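Grodilby padlock sorting – README

Hi! I run the key desk at Tresamano, and I put this folder together in May because our shop people kept asking what the two-arm bench is for. It covers padlocks and keys only. Door cylinders are in the Virnham folder.
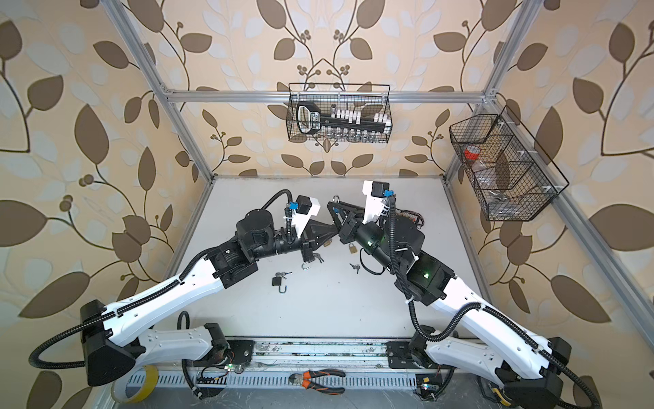

We used to match returned locks by hand, 5 of us on a bench, and by 10 a.m. my fingertips were sore. Now two of us teach and check the arms, and the other three moved to the repair counter (one likes it, two want their old shifts back – I've passed that on).

Files: 1,000 recordings, split into 7 folders by lock type. Folder 7 is messy, sorry!
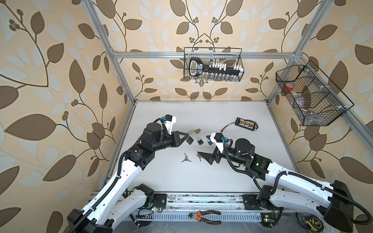 My own job changed the most. I label now, which means a lot of sitting and arguing over what counts as a good grip. Take the black padlock hanging from the left gripper by its body, shackle up: I mark that as "body hold", and Gaillard wants the same label on their side. Please don't rename it.

Still to do: pay grades for the labeling work, and a better chair.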